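Onholm open day, February

I got to the Onholm open day at 10 in the morning and skipped the keynote for the data session run by Bienvenido Espiritu. His group records household tasks with hand-held grippers, in lived-in bedrooms, and trains on the result. The current set, Dagdag, stands at 1638 episodes, of which 655 are bed and bedding work.

Cloth is the hard part. A duvet has no fixed pose, so the labels cover grasp points and little else. Espiritu put the median episode at 54 seconds and the rejection rate at 4 per cent, mostly lost tracking near bright windows.

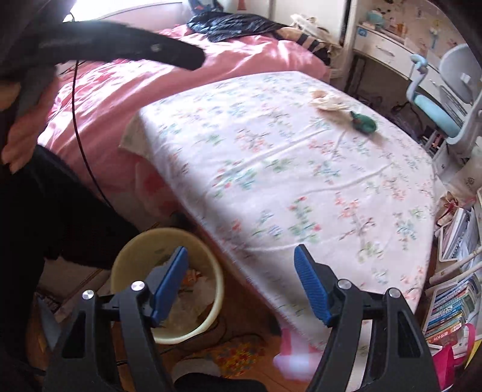 I asked about calibration drift in the fingers. They recheck at the start of every session against a printed target, and the offsets go into the episode header. The file format is documented, but the colour correction isn't yet.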